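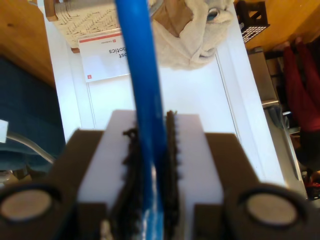

Puertas abiertas en Pfeiffer: una mañana entre el vestuario de la gala Lumia

Publicado el 02/10/2025
98 veces compartido · 21 comentarios

Pfeiffer es un almacén de vestuario que alquila a series, giras y galas, y normalmente no se puede entrar sin ser del oficio. Una vez al año abre al público con inscripción previa. Yo me apunté en cuanto salió el aviso, porque en enero había seguido la alfombra de los Lumia casi entera y sabía que buena parte de lo que llevaron los invitados había salido de allí.

El edificio está en un polígono, detrás de una nave de azulejos. Se llega en tranvía y luego hay un trecho a pie por una calle sin acera. En la entrada te dan una pegatina con el número de turno y te piden que dejes la mochila en consigna. Los bolsos pequeños pueden pasar. Nuestro grupo salió con un poco de retraso y lo llevó Mattes Wegener, encargado de las devoluciones.

La planta baja: lo que vuelve

Wegener empezó por el muelle de carga, donde se reciben las prendas usadas. Cada una trae una etiqueta cosida con el número de la pieza, y a la vuelta se revisa en una mesa con luz blanca. Se apuntan los desgarros, las manchas de maquillaje y los botones que faltan. Después va a limpieza o a arreglo. El maquillaje es lo que más trabajo da, sobre todo el corporal con purpurina, que se mete en el forro y sigue apareciendo varios alquileres más tarde.

Alguien preguntó si los famosos devuelven la ropa en peor estado que los demás. Wegener dijo que quien la devuelve es casi siempre el estilista, y que los estilistas cuidan mucho lo que firman. Los peores clientes, según él, son los rodajes con barro.

En un lateral había un perchero con prendas dadas de baja. No se venden ese día. Las desmontan para aprovechar cremalleras, corchetes y pedrería.

Los trajes de la gala Lumia

En la primera planta habían montado una sala con 21 conjuntos de la gala de enero, en maniquíes y sin vitrina, con una cuerda delante. Era lo que la mayoría veníamos a ver. Al lado de cada uno hay una ficha con el nombre de quien lo llevó, el taller que lo hizo y las modificaciones para la noche.

Lo que más gente reunía era la capa de Killix, la del cuello levantado por encima de la cabeza. En la retransmisión me había parecido rígida y de una sola pieza. De cerca se ven las costuras, y la ficha explica que el cuello se desmonta para poder sentarse en el coche. La cola se lleva en una bolsa aparte y se engancha al bajar. El forro es verde, algo que en pantalla no se apreció en ningún momento.

También estaban los cuatro abrigos iguales con los que apareció el reparto de Brilcombe. Quien siga la serie recordará que se comentó mucho si eran los del rodaje. No lo son. Son copias más ligeras, hechas para la gala, con las mangas un poco más cortas. Los originales siguen en producción y Pfeiffer no los tiene. Me alegró resolver la duda, que llevaba meses dando vueltas por los foros.

El vestido plateado de la presentadora me decepcionó un poco. Sobre el maniquí queda plano, y la iluminación de la sala, muy baja para no dañar los tejidos, no ayuda. En cambio, el traje de chaqueta granate del premio a la mejor banda sonora, en el que no me había fijado en su día, es lo mejor cosido de toda la sala. Tiene el ojal hecho a mano y un bolsillo interior a la medida del discurso.

No se podían hacer fotos en esa sala. Lo avisan en la entrada y otra vez en la puerta.

El taller de arreglos

El taller ocupa el fondo de la misma planta. Nos lo enseñó Rüdiger Ackermann, que habla poco y bajo, así que conviene ponerse delante. Trabajan con plazos muy cortos en época de galas. Una prenda puede llegar por la mañana, ensancharse al mediodía y salir por la tarde hacia un hotel.

Ackermann abrió una chaqueta para que viéramos los márgenes de costura. En vestuario se deja mucha más tela por dentro que en la ropa de tienda, y así la misma chaqueta sirve para cuerpos distintos durante años. La que nos enseñó se había alquilado 313 veces y tenía tres juegos de marcas de hilván de colores diferentes. Había pasado por varias comedias, una gira y un anuncio de yogures. No quiso decir qué actor la había llevado más tiempo, aunque se lo preguntaron dos veces.

Luego explicó cómo se envejece una prenda nueva. Lavados, papel de lija en codos y puños, un poco de tinte en las axilas y en el cuello. El público se animó bastante en esta parte y la visita se alargó. Una señora de mi grupo llevaba una cazadora de su hijo y le pidió opinión. Ackermann la miró, le dio la vuelta a un puño y le recomendó no tocarla.

Sobre la capa de Killix contó que hubo tres pruebas y que el peso era el problema. La primera versión tiraba hacia atrás y obligaba a andar con la barbilla levantada. La solución fue repartir el peso en un arnés fino que va por debajo, abrochado en la cintura. Ese arnés no estaba expuesto y me habría gustado verlo.

Pelucas, zapatos y una cola larga

La sala de pelucas se ve desde la puerta. Están en cajas con una foto pegada en el frontal y ordenadas por color y largo. De los zapatos nos dijeron que es la sección que más se renueva, y que casi todos llevan plantilla nueva en cada alquiler.

Al final se pasa por un espacio donde el público puede probarse algunas prendas. Había 21 para elegir, todas de reparto secundario, con mucho chaleco y mucha casaca. La cola era larga y no avanzaba, porque cada persona se hacía varias fotos. Yo lo dejé. Los que iban con niños parecían pasarlo bien, y había un espejo grande al salir del probador.

La tienda es una mesa con postales, un catálogo y bolsas hechas con retales. Compré el catálogo. Trae los bocetos de la gala, incluido uno de la capa con el cuello mucho más bajo, que al parecer fue la primera idea.

Datos prácticos

La visita guiada dura algo más de una hora, sin contar el probador. La entrada es gratuita, pero hay que inscribirse en la web de Pfeiffer y las plazas se acaban pronto. Si solo interesan los trajes de la gala, conviene pedir el primer turno, que entra con la sala vacía. En el mío coincidimos con el grupo anterior y delante de la capa había que esperar.

Hay ascensor hasta la primera planta. El muelle tiene un escalón alto y el suelo irregular. No hay cafetería dentro; enfrente, en el polígono, hay un bar que pone bocadillos y cierra a media tarde.

Los trajes de la gala estarán expuestos solo en estas jornadas. Wegener comentó que varios vuelven al alquiler enseguida, entre ellos dos de los abrigos del reparto de Brilcombe, que ya están reservados para una fiesta de promoción de la nueva temporada. De la capa dijo que se queda en el almacén, en caja plana y con el cuello desmontado.

Compartir (98)
Comentarios (21)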